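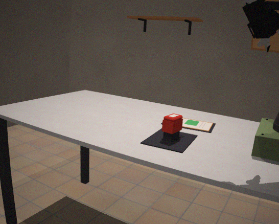 Foro > Taller y mobiliario > Mesas y bancos de trabajo
Tema: Flecha en tablero de 2 m con patas solo en las esquinas

tornillo_m6
Buenas. Tengo un tablero Vedby de 2 metros por 585 mm, canto fino, montado sobre cuatro patas de acero del sistema Bellik. Lo monté en octubre siguiendo la plantilla del fabricante, con las patas en las esquinas. Ahora pongo una regla de aluminio a lo largo y en el centro hay una flecha de 4 mm. Encima tengo un monitor con su brazo, una fuente de laboratorio y un osciloscopio. No he pesado el conjunto.
Preguntas: ¿es recuperable? ¿Pongo una pata central o un perfil por debajo? Me interesa conservar libre el hueco de las piernas.

kappa_lineal
Faltan datos. ¿Grosor y material del núcleo? No es lo mismo aglomerado macizo que alveolar de cartón con marco perimetral. Si al golpear con los nudillos suena hueco en el centro y macizo en los bordes, es alveolar, y entonces el brazo del monitor también te está aplastando la cara inferior.

tornillo_m6
Suena macizo en toda la superficie. Medido con calibre en el canto: 18 mm. Melamina por las dos caras, canto de ABS.

kappa_lineal
Aglomerado, entonces. Cuenta rápida. Para carga uniforme y apoyos simples, la flecha es 5·q·L⁴ / (384·E·I). La inercia de una sección de 585 x 18 es b·h³/12, es decir, 284.310 mm⁴. Con un módulo de 2.000 N/mm² y una luz de 1.900 mm entre ejes de patas, solo el peso propio te da unos milímetros. El tablero flecta antes de ponerle nada encima. A largo plazo hay que sumar la fluencia, que en aglomerado puede duplicar la deformación inicial sin dificultad.
Conclusión: 18 mm es insuficiente para esa luz. No es un defecto de tu unidad.

virutas
Discrepo en parte. La cuenta está bien, pero el modelo de apoyo simple es pesimista. La pata lleva una placa de cuatro tornillos y eso da cierto empotramiento. Yo tengo uno igual desde hace años y no ha bajado tanto.

kappa_lineal
Una placa de 80 mm atornillada a aglomerado con tornillos de 16 no empotra nada. La pata gira con el tablero. Para que hubiera empotramiento real haría falta un travesaño entre patas, y el sistema no lo trae. ¿Qué carga tiene el tuyo y dónde está?

virutas
Un portátil y una impresora pequeña en un extremo. Sí, reconozco que la carga no es comparable.

mdf_hidrofugo
Antes de comprar nada, dale la vuelta al tablero. Lo he hecho con dos mesas y funciona: quitas las patas, giras, vuelves a atornillar por la otra cara y la deformación acumulada queda hacia arriba. Con el tiempo vuelve a quedar plano.

kappa_lineal
Y con más tiempo vuelve a quedar curvado hacia abajo. Es un arreglo temporal. Además, en muchos de estos tableros la cara inferior es papel de compensación y no melamina de uso. Se raya con mirarla. Y los taladros de las patas quedan a la vista por arriba.

mdf_hidrofugo
En el Vedby blanco las dos caras son iguales, lo ha dicho él mismo. Los taladros se tapan con cera. No digo que sea la solución definitiva, digo que se gira ANTES de poner el refuerzo, así el perfil no tiene que vencer los 4 mm de golpe.

kappa_lineal
En ese orden sí tiene sentido. Lo había leído como alternativa.

ohmio_perdido
Para la pregunta del hueco de las piernas: angular en L de acero, 30 x 30 x 3, dos unidades. Uno a 60 mm del canto trasero y otro a 100 mm del delantero. El delantero con el ala hacia atrás para no golpearse las rodillas. Largo, 1.800. Tornillo cada 200 mm, agujero rasgado salvo el central, que va fijo. Si pones todos los agujeros redondos, con los cambios de humedad el aglomerado trabaja y el acero no, y acaban bailando los tornillos.

tornillo_m6
¿Y tubo cuadrado en lugar de angular? Tengo a mano tubo de 25 x 25 x 1,5.

ohmio_perdido
Sirve. El tubo de 25 tiene una inercia del orden de 13.000 mm⁴, que multiplicada por el módulo del acero es bastante más que todo tu tablero. Con dos tubos quedas muy por encima. El inconveniente es que tienes que pasar el tornillo por las dos paredes o hacer un avellanado grande por abajo. Y pierdes 25 mm de altura libre en toda la línea.

kappa_lineal
Confirmo los números. Acero 210.000 por 13.000 son 2,7·10⁹ N·mm² por tubo. El tablero, 2.000 por 284.310, se queda en 0,57·10⁹. Con dos tubos la rigidez total se multiplica por más de diez. Eso contando que trabajan en paralelo, sin colaboración por el encolado. Si además pegas con poliuretano, mejor, pero ya no lo desmontas.

virutas
No pegaría. Si un día se hincha el canto, tiras el tablero y aprovechas los tubos.

pata_coja
Yo resolví lo mismo con una quinta pata en el centro trasero y me sobró todo este hilo. Diez minutos y cuatro tornillos. Detrás no molesta a las rodillas.

kappa_lineal
La pata trasera sujeta el canto trasero. El delantero sigue con la misma luz y ahora el tablero alabea. Pon la regla por delante y por detrás y compara.

pata_coja
Puesta. Detrás no pasa una hoja de papel. Delante pasan 2 mm. Para lo que yo hago me da igual, pero reconozco que la diferencia existe.

ohmio_perdido
Para un escritorio, 2 mm son irrelevantes. Si hay que apoyar una máquina que pida nivelación, ya no tanto. Depende del uso y el autor del hilo no ha dicho si la flecha le molesta o solo le preocupa.

tornillo_m6
Me molesta. Los tornillos sueltos ruedan hacia el centro y la fuente cojea. He mirado también el bastidor Bastia, que trae travesaño de serie, pero cuesta más que todo lo que tengo montado.

mdf_hidrofugo
El Bastia es buen bastidor, aunque el travesaño va centrado y a media altura. Une las patas, no toca el tablero. Para la flecha te quedarías casi igual, porque el tablero apoya en los mismos extremos. Para el balanceo lateral sí se nota.

virutas
Otra opción es Lynch, que corta tablero de 30 mm a medida. La inercia va con el cubo del grosor: de 18 a 30 multiplicas por 4,6. Sin perfiles ni taladros. Pesa bastante más, eso sí.

kappa_lineal
También sube el peso propio en la misma proporción que el grosor, así que la mejora neta bajo peso propio es de 2,8 y no de 4,6. Bajo la carga de los equipos sí son 4,6. Sigue siendo peor que los dos tubos.

virutas
Correcto, me comí el peso propio.

tornillo_m6
Actualización, 20/1/21. Tablero girado y dos tubos de 25 montados según la disposición de ohmio_perdido, con los agujeros rasgados a lima. Largo final 1.780 por las placas de las patas, que estorbaban. Tornillo M5 pasante con tuerca de inserto en el tablero, porque el tirafondo se me pasó de rosca en la primera prueba. Regla puesta sin carga: plano por detrás y 0,5 mm de contraflecha por delante. Con los equipos encima no lo he medido todavía.

kappa_lineal
Inserto en 18 mm, cuidado con la profundidad. ¿De qué largo?

tornillo_m6
De 13. Quedan 5 mm hasta la cara superior. Taladré con tope.

kappa_lineal
Bien. Vuelve a medir cuando lleve un mes cargado, siempre con la misma regla y en los mismos puntos. Márcalos a lápiz por el canto.

pata_coja
¿Precio total de los tubos y los insertos? Estoy pensando en quitar la quinta pata.

tornillo_m6
Los tubos los tenía. Los insertos, la bolsa pequeña de ferretería. La lima redonda ya estaba para tirar antes de empezar.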